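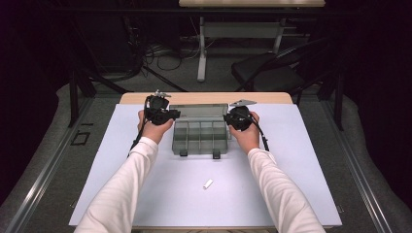 Photo: Asmaa Bennani / Clemitz

Home | Products | Hand-Held Grippers | Kits | Spares | Contact

Print this page | E-mail this page

Wumska Pair Kit, Model 704

The Wumska is our hand-held gripper for people who record two-handed tasks, and the Pair Kit gets you a left and a right, both cabled, with a camera on each one. You hold them, you do the job, and the arm learns from what you did. We love this kit! It's the one we grab first when a customer sends us something small and fiddly to try.

Clear plastic is a good test of any gripper. A compartment organizer has thin walls, a hinged lid and a lot of glare, and you have to come down with one finger on each side of a wall without knocking the next divider over. The black linkage is slim enough to get into the cells (most of them, anyway), and the camera looks straight up the fingers so you can check your line before you close.

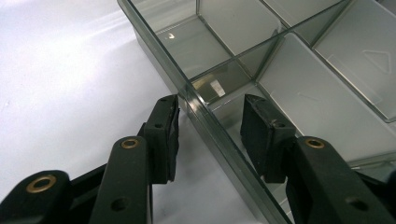

Pads are rectangular black rubber and they do scuff with use. That's fine. Swap them when the corners round off, order no. 1717, sold in packs of 4. The brass eyelets at the joints are new since March, and Tumaini Nyamweya in our workshop is very proud of them. Older Wumskas can be upgraded with the Barar joint set, but please send both grippers in together so they come back matched.
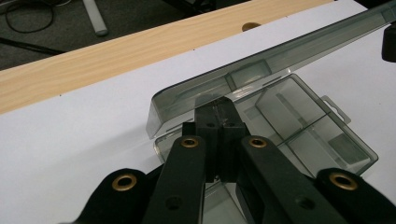
Lids deserve a little practice too. Work from the front rim first, go slowly, and keep your wrists loose – the cables hang better that way and your forearms will thank you after a long session.

In the box: left gripper, right gripper, two cables, spare pads, hex key. The Dela Peña carry case is sold separately. Ships in 14 days.

Page updated 13/08/2022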